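Listening to a Record Four Times: A Student Project on How We Hear Albums
Popular Music and Listening, final report
13 Jun 2024

Why I picked this

I grew up on playlists, and I will admit I had hardly ever sat through a whole album without skipping something. When the course asked us to choose one record and live with it for a while, I went for "Rotora" by the band Dunleavy, mostly on the strength of a used copy I found at Skivitz, the little record store near campus (they let you play things before you buy, which I love!). It cost me 6 dollars and the sleeve had somebody's grocery list penciled on the back.

My question was a simple one. Does the order of the songs change how much I like each of them? I had read plenty of fans online saying that side two falls apart, and I wanted to find out if I would hear it that way too.

What I did

I listened to the record all the way through on four evenings. The first two times I played it in the proper order, then I started with side two, and for the last one I let my laptop shuffle the tracks. After each song I wrote down a score and whatever came into my head, and I tried very hard not to look back at my earlier notes. I also read through a long fan thread on the Botside message board, which had 2,613 posts when I got there. I read more than 200 of them before my eyes gave out.

What I heard

The opening song is all drums and a fuzzy bass line, and I liked it every single time. The slow organ piece that closes side one was the big surprise for me. On the first evening I wrote "too long, nice ending," and by the third I was humming it in the shower. Coming right after the loudest song on the album, it feels like somebody opened a window. On shuffle it landed between two other quiet songs and I barely noticed it, so its score dropped by 3 points.

Side two did better when I started with it. I suspect plenty of listeners are simply tired by then, and the first song over there takes a good while to get going. The guitar solo in the middle is still a mess to my ears, but it's a cheerful mess, and the singer sounds like she is having a wonderful time.

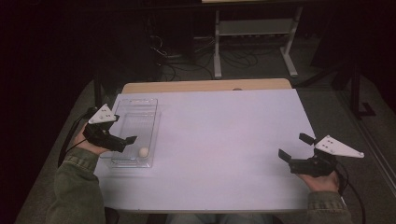 What I would change

My scores came from one person in one bedroom, and my mood was all over the place that week. I'd like to try it again in August with a few friends, each of us hearing a different order first, and with decent speakers this time. I would also leave longer gaps between listens, as I knew the words by the last evening and caught myself singing instead of taking notes. The copy is staying on my shelf either way.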